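2025-08-23

Paste notes, continued from the May pages. Main job today was the Odier ledgers, with the new batch of wheat starch paste on the bench and the old batch next to it for comparison.

The old batch is going off. It still brushes out smoothly but has a sour smell when the lid comes off, and the top has started to separate into a thin liquid. I scraped the top away and used what was under it on waste board only. Dried fine, peeled fine, no staining so far. I would still not put it near a customer's book. Threw out the rest at the end of the day and scalded the jar.

New batch was cooked the usual way in the double pan. Soaked the starch first, then heated it slowly and kept the spatula moving until it went from white to gray and slightly clear. Kept it on the heat well past the point where it looks done. Yuxi has been saying for a while that we stop too early, and that the weak bonds on the spring jobs came from undercooked paste and had nothing to do with the paper. After today I think she is right. The longer cook gave a stiffer set in the bowl, and after two passes through the horsehair sieve it had no lumps at all. Thinned with cold water a little at a time. Stopped when it dropped off the brush slowly and held a peak for a moment.

Ledgers

The Grutdale volume first. Text block is sound. Sewing is intact apart from the first and last sections, where the thread has worn through at the kettle stitch. Spine lining was newspaper under animal glue, very brittle. Poulticed with paste, waited, lifted the softened glue with the bone folder and a blunt spatula. It came away cleanly at the head and badly in the middle, where somebody in the past put on a second coat of something harder. Not animal glue. It went rubbery under the poultice and would not lift. I left that patch for now and covered it with a strip of silicone paper. Going back with a fresh poultice and more time is better than digging at it and taking paper with it.

Resewed the first and last sections through new guards, 18-gauge thread too heavy, changed to the finer linen. Waxed lightly.

The second Odier volume is worse. Boards are off, the leather has red rot along both joints, and the last few leaves were eaten at the fore edge. The dust from the leather gets into everything, so this one stays in its wrapper until the bench is clear of white paper. Consolidant on the leather first, then we can talk about rebacking. Ludger would prefer a new full cloth case and keeping the old boards separately. I would rather reback it and keep the boards on the book. The customer has been asked and has not replied.

Warp tests

This is the part I want written down properly, and last time I didn't and had to do it over.

Question is how much a lining paper pulls a board when it is pasted on one side only. We know it pulls. What we don't have is a feel for how much worse decorated papers are than plain ones, and whether waiting longer between pasting out and laying down makes a difference.

Set up strips of 2 mm gray board, all from the same sheet and all cut with the grain running the long way. Papers were plain cartridge, a marbled sheet from the offcuts drawer, the heavy kraft, and one of the printed gift papers from the Zwane order. Half of them were pasted and put down right away. The other half were pasted, left to relax for 6 minutes, pasted again, and put down. Everything was rubbed down through waste paper and left on the rack with no weight on it. The lack of weight is deliberate here, to let them do what they want.

Results after drying:

- Cartridge, put down right away: slight curl toward the paper, even along the length.
- Cartridge, relaxed: clearly more curl. Makes sense, the paper had more time to expand and so had further to shrink.
- Marbled, right away: about the same as the cartridge. Color did not move.
- Marbled, relaxed: more curl, and some color came off on the waste sheet.
- Kraft, right away: strong curl and a couple of bubbles.
- Kraft, relaxed: strongest curl of the lot but no bubbles, laid flat and tight.
- Gift paper, right away: wrinkled. The coated side resists and the back drinks.
- Gift paper, relaxed: nearly impossible to handle, tore at one corner, but what did go down went down flat.

So relaxing the paper gives a better surface and a worse pull. That means a counter lining on the other side whenever we relax, no exceptions for small work. For the gift paper I would switch to a mix, mostly PVA with some paste to slow it down, and skip the soaking entirely. Tried that on one spare strip late in the day and it behaved much better. Not dry yet at the time of writing.

Corrugated board is a separate question. The Clirside enquiry is for plain storage boxes with a decorated lining, and they want to use cardboard they already have. My worry there is the flutes showing through as ridges if the adhesive is too wet. Dry adhesive, thin coat, brush out from the middle. Also the corners. A single sheet pushed into an inside corner always bridges, and then it splits the first time something knocks against it. Separate pieces for each wall with a small overlap turned around the corner are slower but they stay put.
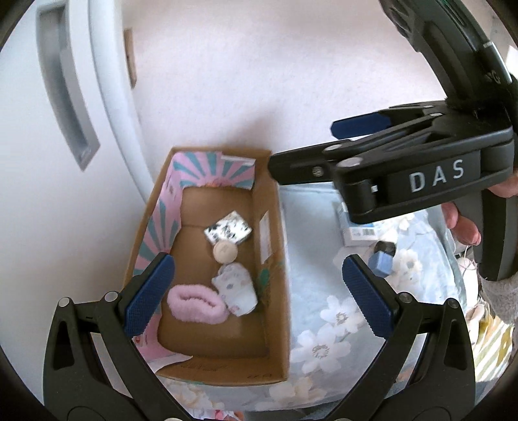
Corrugated box, pink and teal sunburst paper on the inside back and left walls.

Busy patterns like that are a nuisance to match at a corner. With rays or stripes I would pick one corner to be correct and let the others fall where they fall. For Clirside I will suggest a small all-over print and save everyone the trouble.

Price is going to be the difficulty. Lwazi worked out the labor for lining all the inside walls and the floor and it comes to more than the box is worth by a long way. He has written a version with only the lid lined, and a version with no lining and a paper label. Those go in the same letter and they can choose.

Press and equipment

The standing press is still stiff near the top of its travel. Wiped the old grease off the screw, which was black and full of grit, and put on a thin coat of new. Better, not cured. I think the thread has a burr in it. Vusumuzi is going to look at it with a lamp and a needle file when the ledgers are out of it, and until then don't force it past the tight spot. Use extra boards under the work to bring it up instead.

Board shear blade needs grinding. It is crushing the last bit of each cut and leaving a lip that then shows through cloth. I have been sanding the lips off by hand, which is fine for a few strips and no good for an edition. Blade is to go out with the next lot of sharpening. We will be on knife and straightedge while it is away, so cut whatever you need for the pamphlet job before then.

Ordered: linen thread (fine), mull, two of the medium paste brushes. The large brush is shedding and I spent a stupid amount of time picking hairs out of the kraft samples. It can be the glue pot brush from now on.

Pamphlet job

Karabo has folded everything for the pamphlets, 600 copies, and they are stacked under weights along the back wall. Folding is good and square. The problem is grain. The covers were printed across the grain and they crack at the fold on the heavier stock. Scoring first helps. Scoring on the outside of the fold, with the ridge inside, helps more. Karabo's trial with a slightly damp score line gave no cracking at all but the ink dulled along the spine, and you can see it in raking light. We agreed on the dry score.

Spoiled covers came to 54 and those are in the tray marked for waste. Keep them. They are good stock and will do for test strips or for wrapping small work. The printer allowed overs, so we are not short.

Sewing is a plain three-hole pamphlet stitch, knot on the inside. Make the holes in the cradle with the awl, don't try to push the needle through cold. The cradle has a new stop glued on at the head end, check that it is tight before starting a long run. It came loose on me once already and the holes were off for several copies before I noticed.

To do

- Second poultice on the middle of the Grutdale spine, allow the whole morning.
- Check the PVA mix strip for curl and write it in here.
- Make counter-lined versions of the kraft and marbled strips, same board, same grain.
- Label the strips on the back in pencil. The marker bled through on the cartridge.
- Letter to Clirside with the box options.
- Ask Odier again about the reback.
- Clean the sieve straight away after use. Dried starch in the mesh took me half an hour with a toothbrush.

Left the cartridge and marbled strips on the rack by the window for anyone who wants to handle them. The kraft ones are curled enough that they roll off, so they are in the shallow drawer underneath.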